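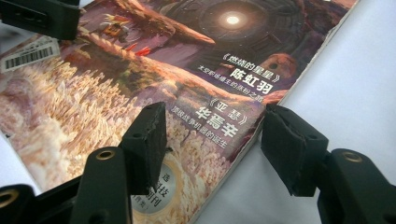
Capa protetora Dendimura para revistas e brochuras

Início Papelaria Conservação Encadernação Contato

Quem guarda revista em casa sabe como é: a gente compra, lê, empresta para o cunhado, e quando a danada volta já vem com a orelha dobrada e a lombada aberta. A capa Dendimura nasceu na nossa oficina por causa de uma coleção assim, a do Edivaldo Sales, que tinha mais de 700 números de ficção científica encaixotados no quarto dos fundos e queria tirar tudo dali sem medo de manusear!

É um envelope de poliéster transparente, sem PVC e sem plastificante, com aba comprida que dobra para trás e entra numa fenda. Não leva cola nem fita adesiva em lugar nenhum. O fundo é reforçado com uma tira dupla, e a revista fica de pé na estante sem escorregar para o canto (quem já usou saquinho comum conhece bem esse aborrecimento).

Fazemos em 4 tamanhos: bolso, brochura, revista e revista larga. Na dúvida entre dois, meça a altura e a largura com a publicação fechada, some 6 milímetros em cada medida e escolha o tamanho que vier logo acima. Para números especiais, mais gordinhos, recomendamos sempre a revista larga. 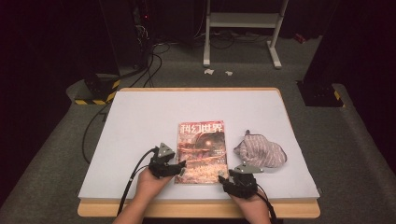 Cada pacote traz 30 capas e uma folha de etiquetas para anotar título, ano e número. As etiquetas vão do lado de fora da aba, nunca na revista, e aceitam lápis macio ou caneta de arquivo. Quem coleciona edições estrangeiras costuma escrever o título nos dois alfabetos - uma ideia de freguês que achamos ótima e passamos adiante.

Na hora de guardar, vale o de sempre: mãos limpas, armário longe de parede úmida, nada de sol direto. As capas cabem em pé nas caixas Jeterden, com a lombada para baixo, e convém não apertar demais. Se sobrar espaço na caixa, complete com um calço de cartão neutro.

Para limpar, pano seco de algodão e paciência. Álcool, só na capa vazia.

O tamanho bolso esteve em falta desde fevereiro e já voltou ao estoque. Para pedidos maiores, de sebos e bibliotecas, fale com o Ronaldo Falcão, no balcão ou pelo formulário de contato - ele separa amostras dos quatro tamanhos e manda junto com o orçamento.

Imprimir Enviar por e-mail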